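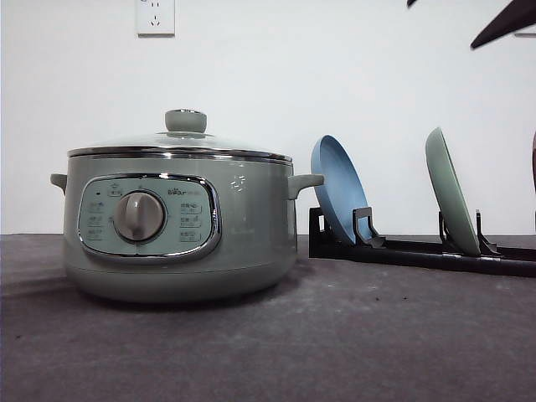
Section 5: Looking After Your Boveo Between Meals

By now you will have cooked a supper or two in your Boveo, and we hope they were good ones. This section covers the first proper clean, getting rid of limescale, and putting the pot away if you are off on holiday or simply short of room. None of it is difficult, and most people find that once they have done it the first time they never need to look at these pages again. Still, do please read the cautions before you begin, even if you have owned an electric pot before.

5.1 Before you clean

1. Turn the dial to Off and unplug the pot at the wall. Do this even if you only mean to give it a quick wipe.

2. Take off the lid by its knob and set it down somewhere it won't roll. The glass stays hot a good while after the soup has been served, so use a folded tea towel if you are at all unsure.

3. Let everything cool with the lid off. If you have been simmering on the highest setting this can take longer than you might think, and there is no harm in leaving it until after the washing-up.

CAUTION: Never pour cold water into a hot pot. The sudden change is hard on the coating, and the steam can scald your hand and wrist.

CAUTION: Do not put the pot in the sink or the dishwasher, and do not hold it under a running tap. The heating parts are sealed into the base and cannot be dried out once water has found its way in.

5.2 Everyday cleaning

1. Pour in enough warm water to cover the bottom, add a small drop of washing-up liquid, and leave it to stand while you put your feet up.

2. Wipe round the inside with a soft cloth or sponge. Rice and porridge like to cling low down on the sides, so go round there twice.

3. Tip the water out slowly, keeping the socket side uppermost, and rinse by adding a cupful of clean water and tipping that out as well.

4. Wipe the outside with a cloth that has been well wrung out, then dry it with another.

5. Wash the lid by hand in the sink. An old, soft toothbrush is a great help where the glass meets the rim.

Note: If a smell lingers (fish curry is the usual culprit, and garlic is not far behind) leave half a sliced lemon in warm water in the pot overnight. Rinse it well in the morning and you can make your porridge without a second thought.

CAUTION: No wire wool, scouring powder or metal spoons, please. Small scratches don't look like much at first, but food will start to catch on them. 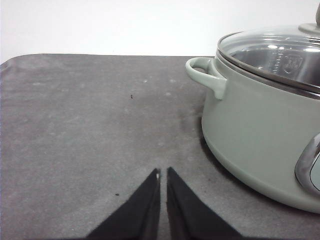

Page 17

5.3 Removing limescale

Those of you in hard water areas will sooner or later notice a chalky bloom on the bottom of the pot. It isn't harmful, but it does slow down the boil and it can leave a little grit in your tea.

1. Mix one part white vinegar with two parts water and pour it in until the scale is covered.

2. Warm it on the lowest setting for 5 minutes with the lid off and a window open - the smell is rather strong, and it does creep upstairs.

3. Switch off, unplug, and leave to stand for an hour.

4. Pour the mixture away, wipe the inside, and rinse until the smell has gone.

5. If there are still patches left, go through the steps once more. Please don't be tempted to chip at them with a knife.

Note: Kastriot Babić, who looks after repairs at our Nundimska workshop, descales his own pot on the first Sunday of the month and swears by it. If your water is soft you can leave it a good deal longer than that.

5.4 Putting the pot away

1. Make sure the pot, lid and lead are dry. Leaving the lid off overnight is the surest way.

2. Coil the lead loosely and tie it with the strap it came with. Don't wind it tightly round the body, as this strains the wire near the plug.

3. Lay a sheet of kitchen paper inside, turn the lid upside down, and rest it on top. If you have kept the box, so much the better.

4. Store the pot upright on a dry shelf, with nothing heavy on the lid.

When you bring it out again, boil one potful of plain water and throw it away before you cook anything.

5.5 Spare parts

Lids, knobs and leads can be ordered from Drultard, and orders usually arrive within 14 days. Have your model number to hand, which you will find on the label underneath. Only use a lead marked for 2000 watts or more, and if the old one is frayed or feels hot at the plug, stop using it straight away and order a new one.

Section 6 deals with error lights and what to do about them.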